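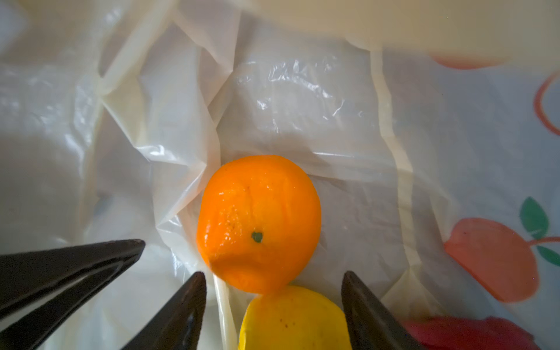

Fruit Week at Tirimcombe

Fruit is my favorite thing to unpack, and I'm so happy we finally gave it a page of its own! Begoña Montoya picked the theme back in April, and Ezequiel Salcedo has been talking about citrus ever since (he can go on for a good long while). Scroll through, and tell us what's in your bag this week.

Mandarins or lemons first? Ezequiel says mandarins, always, and he'll eat 2 before the groceries are put away. I love the bumpy ones with loose skin. They peel in one go and the whole room smells wonderful.
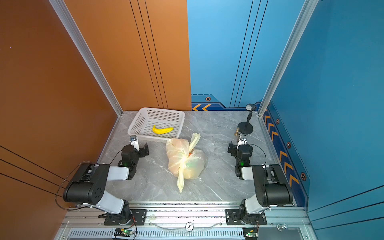 Tie the handles once, never twice! Begoña is firm on this, and after 5 years of picking at tiny knots in thin plastic I'm completely on her side. One loop holds fine from the store to the table. 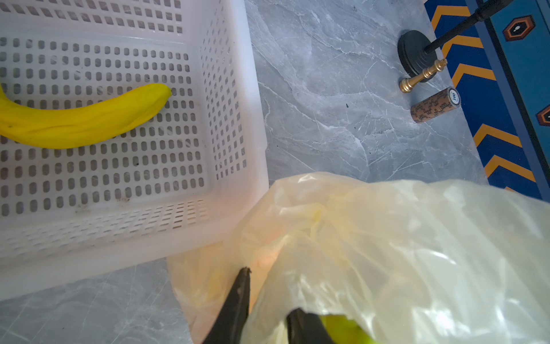
Bananas get their own spot at my place, well away from the apples, and I check them every morning. A basket with plenty of holes is perfect for them, and I love how cheerful one yellow banana looks against all that white. The gold chess piece lying over on the marble makes me smile too. Next gallery: pears!

Posted Nov 15, 2024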